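Chapter 4
Why Backups Fail

Most people who lose their files had a backup. They had a drive in a drawer, or a stack of discs with dates written on them, and they believed in it until the day they needed it. This chapter deals with that belief and how little usually stands behind it.

Start with the claims on the package. Henitz prints "2,000 hours tested" on its external drives. Tested how? At what temperature, with how many units, and how many of them died? The box is silent on all of this, and so is the manual. Udolen promises that its archive discs will outlive the buyer, a safe promise to make, as few buyers will be in a position to complain. A lifetime figure for a product that has been on sale for four years is a guess made from heat chambers and arithmetic. It may be a good guess. You should still read it as one. 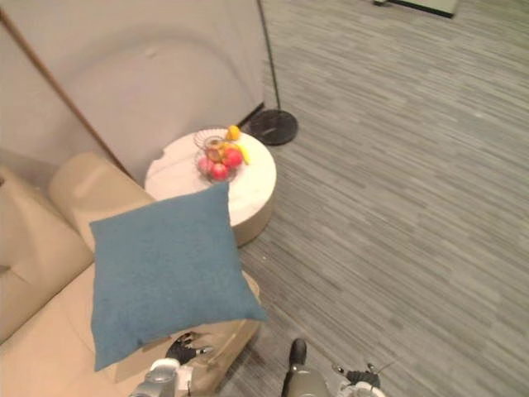

Software deserves the same doubt. The Nurmi backup program shows a green check mark when a job ends. Many users take the mark to mean that their files are safe, when all it reports is that the program stopped without noticing an error. It has not opened a single photo or read back a single page. In the Genduscombe exercise at the end of this chapter, you will work with a set of 61 backup folders, every one of them marked complete. Eleven cannot be restored.

We will use a narrow definition from here on. A backup is a copy that someone has restored, on a different machine, and checked against the original. Anything short of that we will call a copy. Some readers will find this fussy, and the people who sell drives certainly do.

4.1 What a Copy Can and Cannot Tell You

When a computer copies a file, it reads from one place and writes to another. Errors can creep in at either end, and a file that was already damaged will be copied faithfully, damage and all.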